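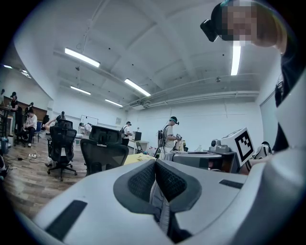
September, a little after 6 a.m.

Awake again at the hour when only bakers and the guilty are up. I gave in, made coffee, and did the thing I swore in the spring I would not do, namely weigh the flour for a loaf.

The starter is alive. I left it at the back of the fridge for most of the summer with a gray puddle on top, and it smelled like a wet dog that had gotten into the nail polish. Two feedings later it was up against the lid and looking pleased with itself. I have houseplants that got daily attention and died by July.

Water, 317 grams. The recipe says 320 but I poured 317 and stood there with the jug thinking, no, I am not going to be a person who adds three grams of water. Then I added three grams of water and it went to 326. So much for principles.

The scale is the Osidex, the one with the sticky button. It turns itself off if you take longer than a minute to find the salt, and I always take longer than a minute to find the salt. It was behind the oats. I have no memory of putting it there and I live alone.

Paid the Tukenau bill while the dough sat. $46 for internet that goes out when it rains, plus a "loyalty adjustment" of a dollar, which went up and not down. I've been loyal for nine years. I drafted a stiff letter in my head and then clicked Pay Now, same as last month.

Walked down to Tokarz at eight for butter and came home with butter, a jar of pickled beets, and a sponge shaped like a hedgehog. It was on the counter by the register, where they put things for people like me. The good rye is up again. At that price I can nearly pretend baking my own saves money, if I leave out the oven, the Dutch oven, the two baskets, and the 100 or so hours of my life.

The dough was slack by noon. I folded it, it lay down. I folded it again and it lay down more slowly, so I called that progress and put it in the basket. It came out of the oven at four, flat as a hat somebody sat on, with one huge hole under the crust where a mouse could raise a family. Tasted fine. I ate three slices standing at the counter with the beets, which were excellent, and got purple on my good shirt.

Turned 52 last month and had planned on being better at laundry by now. Soaking the shirt in the sink. Hedgehog is on duty.

Library books due back tomorrow, including the Grultov guide to home fermentation, which I have renewed four times and read up to page 46. Fed the starter before bed. It gets breakfast before I do.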